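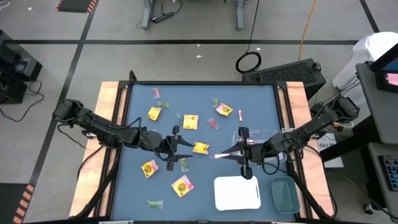

Tegwen Rosser wants to know why a sweet goes sticky if you leave it out, when the same sweet in its wrapper stays dry for months.

The answer starts with the air. Air has water in it, even on a sunny day. You can't see this water because it is a gas, called water vapour. You can see it when it turns back into a liquid, such as when your breath mists up a cold window.

Sugar and water

Sugar pulls water towards it. Scientists say that sugar is hygroscopic (hy-gro-SKOP-ik). When a boiled sweet sits in damp air, tiny amounts of water vapour settle on the outside and dissolve a little of the sugar. You get a thin layer of syrup, and syrup is sticky. Leave the sweet longer and the layer gets thicker. In the end you may have a puddle with a lump in it.

Why boiled sweets are hard

To make boiled sweets, a cook heats sugar and water in a pan. Plain water boils at 100 degrees Celsius. As the water boils away, the syrup that is left gets hotter and hotter, well past 100 degrees, until there is hardly any water left. Then it is shaped and cooled. It sets hard and see-through, a bit like window glass. Never try this without a grown-up. Hot sugar sticks to skin and burns badly.

Because there is so little water inside a boiled sweet, even a small amount from the air makes a difference. Chewy sweets have more water in them to begin with. If they are left in dry air they can lose it, and then they go tough. So a wrapper has two jobs – it keeps water out of hard sweets and keeps water in chewy ones.

What wrappers are made of

Ordinary paper is not much good by itself. It is full of tiny gaps, and water vapour goes straight through. Wax fills the gaps, so waxed paper works better. Many sweets now come in thin plastic film, which can be pressed shut with heat along the edges. Foil is very good at keeping out both air and light.

Bright colours such as yellow and pink don't help to keep a sweet dry. They are there for the shopper. Sometimes they tell you the flavour as well, but there is no rule about it, and yellow might mean lemon, banana or pineapple.

Wrappers also keep off dust and fingers, and stop sweets sticking to each other. The bigger bags have room for words too, including a list of what is inside. People with allergies need that list.

Try it yourself

You will need two wrapped boiled sweets of the same kind and a saucer.

Unwrap one sweet and put it on the saucer. Put the other next to it, still in its wrapper. Leave them in the kitchen, away from pets and small children. Look at them at 9 in the morning each day for a week and write down what you find. Touch the bare one with a fingertip. Is it smooth, tacky or wet?

Then do the test again in a different room. A bathroom is often damp, so the bare sweet may change faster there. Put both sweets in the bin when you have finished, and wipe the saucer with warm water.

Words to know

Dissolve: to mix into a liquid so that you can't see the bits any more.
Hygroscopic: able to take in water from the air.
Water vapour: water in the form of a gas.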